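How to run a stick-frame demo at an open day (what we do at Cindlow)

Posted February 22, 2018

Quick write-up as people keep emailing. We did the frame demo at the Cindlow open day in November and had 76 visitors through the room, most of them not robot people. Somebody's gran stayed for four goes. Notes below are for anyone who wants to do the same with an arm and a bit of timber. Not polished, sorry, written between two other jobs.

What you need

An arm with a two-finger gripper. Soft fingertips if you can get them, wood marks easily.
Wooden sticks, four per frame, plus spares. More spares than you think.
Something to hold the joints. Magnets are kindest for a demo, you can pull it apart and go again.
A plain table, pale top, and a sheet or curtain behind it.
Rope or tape for the floor.
Hiltero, or whatever you use to play back the moves. We use Hiltero as it's what we had. The steps are the same in anything.

Budget was nearly 2,000 pounds over the year, but most of that went on signs and the floor matting. The timber was pocket money.

The day before

1. Cut and sand. Square ends. If the ends are off the frame rocks and the whole room notices.

2. Dry run by hand. Build the frame yourself, on the table, slowly. Say out loud which stick goes where. Write it down. That list is your script for the arm and also your script for talking, so it wants to be short.

3. Mark your start positions. Pencil, very faint. Tape showed up on the camera and confused things.

4. Teach the grips. One stick at a time. Hold a long piece by its sides and keep well clear of the joints, then close slowly. Save each grip under a proper name, "left long" not "test3 new". We had a test3 new. We had a test3 new new.

5. Do the crossings last. Laying one stick over another is the bit that goes wrong, the piece drags and takes the rest of the frame with it. Come straight down, let go, then straight up again before moving away.
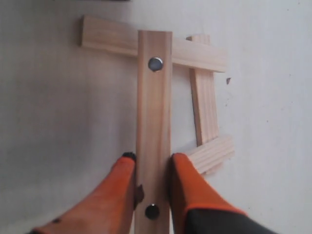
6. Run the full sequence 12 times. If it fails on run nine, fix it and start counting from one again. Boring. Do it anyway. We skipped this for a school visit once and spent the first half hour with thirty children watching me read an error log.

On the day

Switch on early and let everthing warm up while you put the chairs out. Run once with the door shut.

Rope goes further back than the arm can reach, plus a good stride. Then add a bit for small children, who lean. One person talks, one person stays on the stop button and does nothing else, no chatting, no handing out leaflets.

Start with the sticks apart and ask the front row what they think it's going to make. Gets them looking at the wood and not at their phones. Then press go and shut up for a while. I talked over the first few runs and people told me afterwards they'd rather have listened to the motors.

When a run ends, move the arm well back and let people look at the frame from the rope before you touch it. They want to see if it's straight. It won't be quite straight. Fine. Somebody will ask if a person could do it faster and the answer is yes, easily, say so.
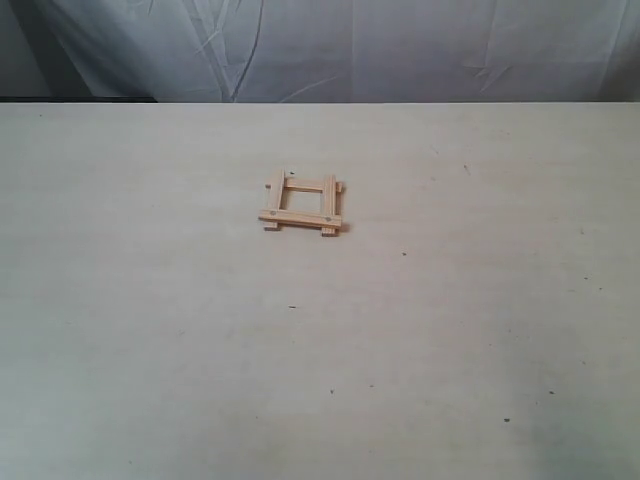
Between runs: pull the pieces apart by hand, back on the pencil marks, wipe the table if you've time. Check each joint before the next go, a bit of grit stops them sitting flat. A soft brush is better than blowing on it. Allow 2 minutes for the reset, and don't let anyone hurry you, this is where sticks get put down the wrong way round.

If it goes wrong

Dropped stick: stop, say "it's dropped it", put it back, run that step again. People like this more than a clean run.

Frame skewed: leave it unless the next piece depends on it. If it does, nudge by hand with the arm stopped. Never reach in while it's moving, not even you, not even once.

Grip slips: fingertips are usually dusty. Damp cloth, dry cloth, carry on.

Software freezes: have a second thing to show. We had the Pratar hand on a side table so visitors could work the fingers with a lever. Ended up with its own queue.

Afterwards

Power off, sticks in a labelled bag (they go missing), save a copy of the sequence with the date in the name. Write down the questions you couldn't answer. Ours were mostly about what it costs and whether it can do knots.

The Vashisht workshop borrowed this plan for their own open evening and swapped the square for a triangle. Harder, the angles are fiddly, but it needs one less stick. Will add their cutting list when they send it over.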